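How to Sort Out a Junk Drawer of Small Tools in One Afternoon

Posted May 16, 2025

Every house has the drawer. Ours used to hold takeout menus, and then the menus went online and the drawer filled up with hardware, as if it had been waiting for its chance. By October it no longer opened all the way. You could get a hand in up to the wrist and feel around for the tape measure, and whatever you pulled out was never the tape measure.

I emptied it, sorted it and put back less than half. You can do the same in 3 hours, or one if you don't stop to play with everything.

What you need

A clear table, bigger than you think
A roll of masking tape and a marker
Small boxes or trays with straight sides
A trash bag
A snack

Step 1: Get it all out

Take the drawer off its runners and carry it to the table. Don't tip it. I tipped mine, and I'm still finding finishing nails with my socks. Lift things out by the handful and spread them so nothing sits on top of anything else.

If you have the kind of drawer organizer with tiny compartments (mine is a Wimeck, bought in a fit of optimism), empty that too. Compartments are where mystery screws go to retire.

Step 2: Identify the mystery objects

This is the slow part. Pick up each thing, one at a time, and give yourself ten seconds to name it. Stand it upright and look at how it's put together before you decide it's scrap. Bands, clamps and ridged collars usually mean somebody designed the thing to be gripped or tightened, and that it belongs to something.

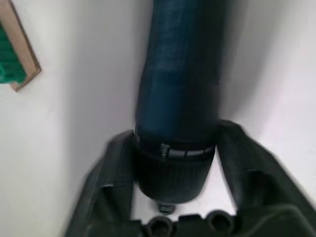
Dark blue body, metal band, ridged black base. Ten seconds go by fast.

If you can't name it, write a question mark on a piece of tape, stick it on, and move along. Question marks get their own box. The box goes on a shelf for 600 days, which sounds like a lot and will pass before you've learned what a single item in it does. After that you may throw it out. You'll need one of the items the following weekend, but the rules are the rules.

Step 3: Make piles by job

Do not sort by size. Do not sort by color, however good it looks. Sort by what you'd be doing when you wanted the thing:

Turning (screwdrivers, bits, hex keys)
Measuring and marking
Sticking (tape, glue, those putty squares)
Hanging things on walls
Batteries and chargers
Parts that fell off something

The last pile will be the biggest. Accept this early. Mine came to 146 pieces, and I only know that because I was putting off doing the chargers.

Step 4: Deal with the power tools first

Anything with a motor takes up the most room, so it gets its spot before the small stuff moves in. Test each one. If it needs charging, charge it now, while you still remember which cord is whose. A charger with no tool goes in the question mark box, along with my Badawi adapter, which fits nothing on this earth.
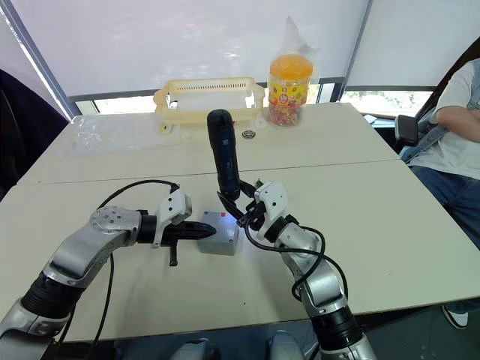 Small tools deserve a home you can reach with one hand, close to the box of things they work on. If the bits live in the garage and the driver lives in the kitchen, you'll use a butter knife for both. A cordless electric screwdriver like the black one with the blue label strip is happiest standing upright, so give it a tall cup or a deep corner. Lay it flat and within a week it will be under the extension cord. The same goes for loose round parts such as bearings: put them in something with a lid. A candy jar with a screw top does the job very well, once you've done the hard work of emptying it. I emptied one that afternoon and regret nothing.

Step 5: Put back less

Line the drawer with something grippy. I used a cut-down sheet of Trovon shelf liner, and cut it wrong, and it's fine. Heaviest things go at the back, daily things at the front. Each tray gets a tape label, written in letters large enough to read while annoyed.

Leave one tray empty. It'll be full by Sunday.

Step 6: Keep it that way

You won't, entirely. But a quick tidy whenever the drawer starts to catch will save you from doing the whole thing over. I also keep a Timitz tote in the hall closet for overflow, and I'm aware that this is a second junk drawer with handles.

Common problems

The drawer still won't close. Something is standing up at the back. It's the tape measure.

I have more than 200 picture hooks. Keep a handful and give the rest to someone with walls.

I found a key. Put it back. It opens something, and you'll find out what right after you move.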